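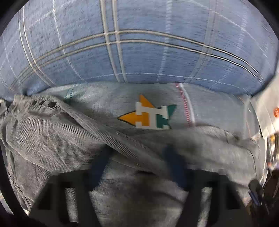 One reader wrote in to say she had followed our cold wash advice for a year and her checked cottons still came out with the pale lines looking gray. She wanted to know if it was the detergent or the machine. After a few more emails it was the load. She was packing the drum full and putting plaids in with towels.

Washing checks and plaids

Turn the item inside out and close any buttons or zippers. Wash it with other things of a similar weight. Towels and jeans rub the surface and leave lint on it.

Fill the drum no more than two thirds. Measure the detergent - too much leaves a film that dulls the light threads first.

Use cold water for anything with dark blue or red in it. New items get a first wash alone.

If white lines have already gone dull, soak the piece in cool water with oxygen bleach, following the amount on the package, and rinse twice. Test a seam first. Chlorine bleach will take the color out along with the dirt.

Drying

Dry in the shade. I left a blue cotton tablecloth on the line at Ustgate for most of one January and the fold on top faded to a stripe that never came out.

Pull checked fabric square while it is damp. Hold opposite corners, tug, then switch. It is much harder to straighten the lines once it dries crooked.

Ironing

Iron along the lines, never across them on the diagonal. Medium heat for cotton blends. Dark colors go face down - otherwise they can get shiny patches.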